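Ticket: Student accounts / online course access
Subject: Sponsored data not applied to distance students
Status: Resolved, Tuesday

Perihan Gökçe wrote:
Hello everyone, and thank you in advance for your patience, as I know this is a busy stretch for you. We have a group of students in the online certificate program who were promised free data on the Mudico learning site under the university's agreement with Stesitz. The students on campus are fine, but 8 of the distance students say the site is still eating into their own plans, and one dear soul used up her whole month watching two lectures. I had them sign out and back in, and it made no difference.

Güven Bilgin, Help Desk, replied:
Hi Perihan, thanks so much for such a clear write-up (you would be surprised what we get some mornings!). I compared our enrollment list with the one Stesitz loaded. Ours has 1,319 students and theirs is short by exactly your group. They registered after the April export, so they never went across. I've sent a fresh file and asked for a reload.

Perihan Gökçe wrote:
Wonderful, thank you! Two of them tried again at lunch and one is still being charged. She is on an older Collet phone, if that helps.

Güven Bilgin replied:
It does help. Please have her turn off the data saver, restart the phone, and open the site from the student portal, not from her old bookmark, which goes to an address outside the agreement.

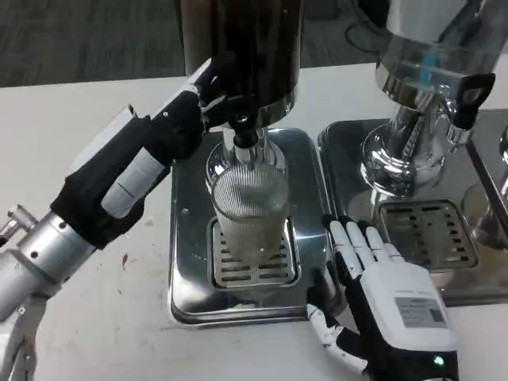 Attachment 1: juicer or press and glass

Perihan Gökçe wrote:
It was the bookmark! All of them are set now, and I'm so grateful. Please go ahead and close this one.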